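Tips for the Lurosex Kitchen Practice Kit

The kit is sold by Pilumine for $1,598, arm not included. It covers the pieces you need to try pick-and-place on a bench before letting an arm near real dishes. These notes come from setting one up and using it for 15 sessions.

Start with the soft pieces. They forgive a bad grip width, and a drop costs nothing. Open the fingers well past the widest part of the object before you move in, then close at the slowest setting.

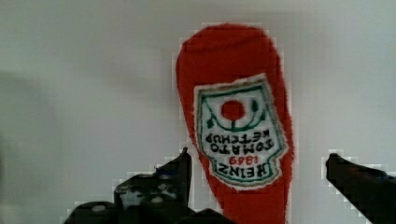

Studded pads hold fabric better than smooth ones. Brush lint off them after each session - a toothbrush is enough. Replacement pads from Rawat fit with no trimming.

Set low dishes toward the far side and taller items to one side, clear of the elbow. Secure the cables with enough slack for a full wrist turn, and run that turn once at low speed before adding any food pieces.
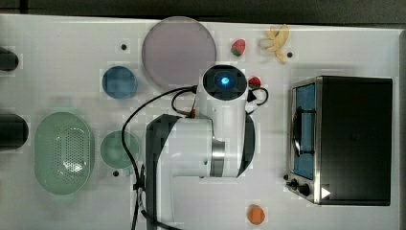

Page last changed: May 20, 2024

Plates are harder than fruit. Approach at the rim and keep the first lift under 40 mm.

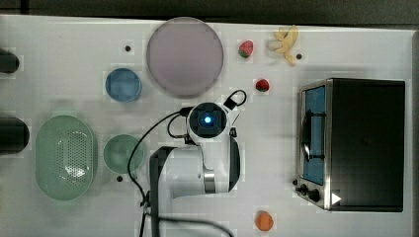
Pilumine also offers a layout service through its Tellthorpe shop for $548. It is worth the price only if several people share the bench. For one user, a written list of positions does the same job. Note the large items first: with the toaster oven on the right and the colander on the left, the arm has the middle to itself. Recheck the list after any cleaning.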